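Hubáček 在 Hillthorpe 开设地面与台面维护中心,老厨房和老门厅可以得到长期的照顾

Hillthorpe,2026年9月

经营地砖、石材和厨房台面的 Hubáček 公司宣布,位于 Hillthorpe 的维护中心已经正式开始接待客户。中心的面积为625平方米,里面有接待处、样品室、小型切割车间和一间可以上课的房间。从现在起,住在 Hillthorpe 和 Brotcombe 两地的家庭、房屋管理单位以及小型餐馆,都可以在这里预约地面和台面的检查、清洗、补缝、打磨和局部更换。

Hubáček 一直以来的主要业务是销售新材料。客户来到店里,选择颜色,决定尺寸,然后等待送货和铺设。铺设完成以后,公司和客户的联系通常也就结束了。最近几年,我们收到越来越多的来信,内容和购买新材料没有关系。写信的人想知道砖缝变黑以后应该怎么办,大理石台面上留下了柠檬汁的痕迹能不能去掉,一块砖裂开了是不是必须把整个地面都拆掉。公司去年一共登记了2842份这样的询问。销售人员尽力回答,可是他们不是维护方面的专业人员,有时候两位同事给出的建议也不一样。

这些来信就是建立维护中心的原因。公司的管理层读完来信的整理报告之后,决定把维护作为一项独立的业务,有自己的人员、自己的场地和自己的价格表。
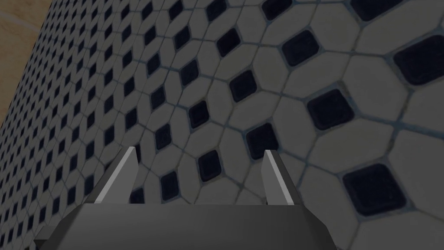 负责维护中心的是 Senyo Acheampong。他在铺砖工地上开始工作,后来在 Brotcombe 的一家石材作坊学习打磨和修补,加入 Hubáček 以后先在售后部门,现在担任中心主任。他表示:“很多客户给我们打电话的时候,已经准备把地面全部换掉。我们到他们家里看过以后,常常发现砖本身是好的,只是砖缝旧了,或者以前使用了不合适的清洁剂。这种情况下,我会请客户先不要着急,先让我们处理一小块地方,看到效果以后再做决定。”

按照中心的工作办法,每一个项目都从上门检查开始。技术人员会记录材料的种类、铺设的大概年代、砖缝的状况、地面下面有没有空鼓,以及客户平时怎样打扫。检查之后,客户会得到一份书面的说明,上面写清楚哪些地方需要处理,哪些地方可以再等,哪些地方我们建议不要动。上门检查需要付费,如果客户以后委托我们施工,这笔费用会从总价里面减去。

试做的位置由客户自己选择。我们一般推荐门后面或者柜子旁边的角落,也有客户希望直接在房间中间试做,这样白天和晚上的光线都可以看到。两种做法我们都接受。试做完成以后,请客户按照平常的习惯使用一段时间,不需要特别保护。

在施工期间,房间可以部分使用。补缝的工作按照区域分开进行,厨房的炉子和水池尽量留到最后,使家人可以做饭。如果家里有小孩或者宠物,请在预约的时候告诉我们,技术人员会带上围挡,并且选择气味比较小的填缝材料。
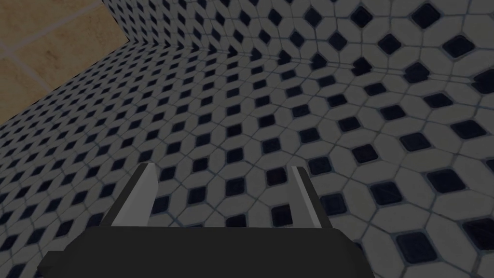
Hubáček 公司 维护与客户服务部

维护与客户服务部由原来的售后组和新成立的石材组合并而成。售后组的同事继续负责运输损坏、数量错误和保修方面的事情,石材组负责打磨、修补和课程。客户不需要自己判断应该找哪一组,只要联系接待处,由接待处的同事安排。

在人员方面,公司没有采用外包的办法。中心的技术人员都是 Hubáček 的正式员工,并且在开业以前接受了共同的培训。培训的一个重要内容是怎样和客户说话。技术人员习惯使用专业的词,例如“结晶”“返碱”“密缝”,但是大部分客户不明白这些词的意思,又不好意思问。因此我们编写了一本小册子,用普通的语言解释这些现象。例如“返碱”,小册子里是这样写的:水泥里面的盐跟着水一起走到表面,水干了以后,盐留下来,看起来像一层白色的粉。小册子放在接待处,可以免费取走。

旧材料的寻找是另外一项困难的工作。许多家庭的地砖已经停产多年,颜色和尺寸在市场上找不到。为了解决这个问题,我们在 Kamport 的仓库里专门留出一个区域,保存各个时期剩下来的砖和石材边料。以前这些剩余材料在清理仓库的时候会被处理掉,现在由仓库的同事分类、登记,并且给每一种材料拍照和编号。客户把自己家的砖带一块来,或者寄来一块碎片,我们就可以在登记表里查找相近的材料。

当然,不是每一次都能找到。如果仓库里没有合适的砖,中心会提供另外的办法:从同一个房间里不显眼的地方,比如冰箱下面,取出几块完好的砖,换到需要修补的位置,再用新的砖填补原来的地方。这个办法比较费时间,可是地面看起来最统一。Senyo Acheampong 对这种做法很有信心。他说:“我自己家的厨房也是这样修的。冰箱下面的砖现在是另外一种颜色,我的家人到今天没有提出过意见。”

中心也接受客户捐出的旧砖。如果您在装修的时候拆下了完整的砖,并且背面的水泥已经清理干净,可以在接待时间送到 Hillthorpe。数量比较多的时候,请提前联系,我们会安排车辆直接送往 Kamport。带有裂纹的砖、表面涂过油漆的砖,以及来源不清楚的砖,我们不能接受,请您理解。
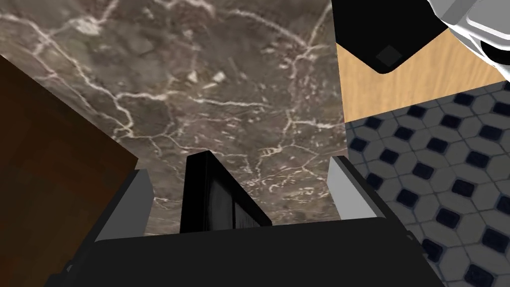
服务与价格

为了让客户在决定以前就知道费用,中心的服务分为三个等级。

基础等级包括上门检查、中性清洗和局部补缝。适合总体状况良好、只是看起来比较旧的地面。

标准等级在基础等级上增加全面清除旧缝、重新填缝和表面防护。适合厨房、浴室和人走得比较多的门厅。

完整等级包括石材打磨、裂纹修补、边角修复和单块更换。适合大理石台面、石材楼梯和年代比较久的地面。完整等级的填缝部分有10年的保修,条件是客户按照我们的说明进行日常打扫。

各个等级按照面积计价,价格表可以在接待处索取,也可以在上门检查的时候向技术人员要求。搬动家具不包括在价格里面,但是技术人员可以帮助搬动一个人能够移动的物品。对于比较重的柜子和电器,请您提前做好安排。

关于材料的选择,很多客户问到大理石和木质台面放在一起是否合适。我们的意见是可以,但是两种材料对水和温度的反应不同,连接的地方应该使用有弹性的密封胶,不要使用硬的填缝剂。木材在冬天和夏天会有大小的变化,硬的填缝剂过一段时间就容易裂开,水从裂缝进去以后,木材的边缘可能变黑。密封胶也不是永久的,建议每次做年度检查的时候看一看,如果发现离开了边缘,就应该更换。

对于大理石,最常见的损伤来自酸性的食物。醋、柠檬、番茄和红酒都会使表面失去光泽。这种痕迹不是污渍,所以用力擦洗没有帮助,使用强力的清洁剂还会使面积变大。请先用清水擦干净,再联系我们。油的痕迹情况不同,它是进到石头里面的,需要用吸附性的粉末覆盖一段时间,有时候要重复几次。请不要用钢丝球,也请不要听从网上的建议使用小苏打和醋的混合物。

对于一般的地砖,日常打扫用温水和少量中性清洁剂就已经足够。清洁剂用得太多,会在表面留下一层薄膜,灰尘容易附着在上面,地面反而显得更脏。很多客户因此再增加清洁剂的用量,结果情况越来越不好。遇到这样的地面,我们的第一步工作常常只是用清水把旧的清洁剂洗掉。

中心还开设面向普通居民的课程。课程在中心的教室里进行,人数不多,每个人都可以亲手练习。内容包括怎样取出旧的填缝剂,怎样调配新的填缝剂,怎样在不损坏旁边的砖的情况下取下一块裂开的砖。练习用的工具和手套由中心提供,请穿不怕弄脏的衣服。课程使用普通语言讲解,不要求有经验。第一批课程的报名情况很好,参加的人里有年轻的租房者,也有已经退休的居民。 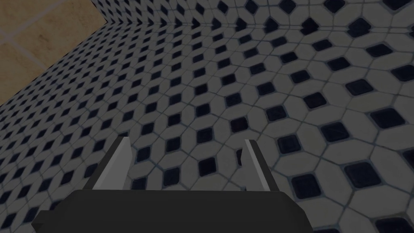 对于房屋管理单位,Hubáček 提供年度合同。公共走廊、楼梯和入口的地面每天有很多人经过,损坏往往从一块松动的砖开始,如果早一点发现,修补的费用很低。签订合同以后,技术人员会按照约定的时间进行检查,小的问题当场处理,大的问题写入报告,由管理单位决定。Brotcombe 的几栋住宅楼已经使用这种合同,它们的管理单位要求我们把报告写得短一些,并且附上平面图,这个建议我们已经采用。

小型餐馆的工作一般安排在晚上关门以后。厨房地面的油比较多,在补缝以前必须完全去油,否则新的填缝剂不能牢固。我们请餐馆在施工的前一个晚上不要给地面打蜡,也不要使用含有香味的清洁剂。

Senyo Acheampong 还谈到了中心今后的打算:“我希望客户认识我们的技术人员,就像认识自己的牙医一样。一年见一次面,看一看有没有问题,没有问题就很好。现在大家对地面的态度是,坏了才想起来。我理解这种态度,我对我的自行车也是这样。”

下一步,公司考虑把 Kamport 仓库的旧材料登记表放到网站上,让客户在家里就可以查询。这项工作需要把照片的颜色校正好,不同的屏幕显示出来的颜色有差别,所以在确定订货以前,我们仍然建议客户把样品拿到手里对比。网站开放的时间确定以后,我们会另外发布消息。

Hillthorpe 原来的销售展厅继续营业,地点和营业时间没有改变。已经在展厅购买材料的客户,保修条件也没有任何改变。如果您的订单里包括铺设服务,铺设完成以后,您会收到一份维护说明,上面有维护中心的联系方式。

关于 Hubáček

Hubáček 是一家销售和铺设地砖、石材以及厨房台面的公司,在 Hillthorpe 设有展厅和维护中心,在 Kamport 设有仓库,为 Hillthorpe、Brotcombe 和附近地区的家庭与单位提供服务。

媒体联系

希望采访或者参观维护中心的媒体,请与维护与客户服务部接待处联系,并请说明希望参观的部分。切割车间在工作期间需要佩戴护目镜和耳罩,由我们提供。本新闻稿可以免费转载,转载的时候请注明来源。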